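Swap-Out Seasons: A Paper Garland You Never Have to Take Down
Project report, Craft and Design elective
Group: Beatriz Abreu, Natsumi Yagi, Rachid Mahrous

Our project started with a complaint from Beatriz, whose mother keeps a whole closet of holiday banners and uses each one for maybe two weeks. We wanted one garland that could hang all year and change its look in a few minutes. We called it Loneo, mostly because the name has five letters and looked great in our favorite stencil.

The idea is simple. A length of cotton twine stays on the wall. Along it hang 11 little card pockets, open at the top, and into each pocket slides a decorated panel. When the season changes you pull out the panels and drop in new ones. The twine, the knots and the pockets all stay where they are!

We made the pockets from heavy kraft card, scored and folded on three sides, with a window cut in the front. Natsumi did the template and it took her 4 tries to get the flaps right. The first version gripped the panel so tightly that the corners bent, and the second let everything slide around. Version three was fine until we added a layer of fabric to a panel and it wouldn't go in. The final one has a slightly deeper fold — the width of two cereal box layers — and takes paper, felt or thin cork.

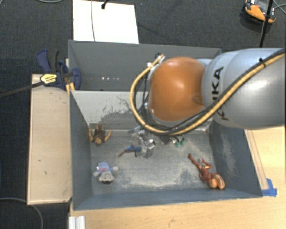

Can the panels be stored without getting crushed? Keep each season's set flat in a large envelope with a sheet of stiff card on either side, and put anything with buttons or ribbon on top.

For decoration we made 2 full sets. The spring one is potato-stamped leaves in three greens, and Rachid got so into the stamping that he covered a tablecloth as well (it looks fantastic). The fall one is scrapbook paper with torn edges, layered so a bit of each color shows. Tearing was Sofia Seixas's tip from the Sunday craft group, and we loved how soft it looked next to the straight lines of the pockets.

Glue gave us the most trouble. Glue stick held the paper layers beautifully but let go of the kraft card overnight. White craft glue held everything, as long as we spread it thin with an old gift card and left the pieces under a pile of books. Hot glue worked for buttons and nothing else.

Ms. Buckley hung the garland over the classroom door in April, and we changed the sets during lunch with no tools at all. Next we want to try a winter set with cut-paper snowflakes, and a longer twine so it can go around a corner. Natsumi is already drawing the template for the corner pocket.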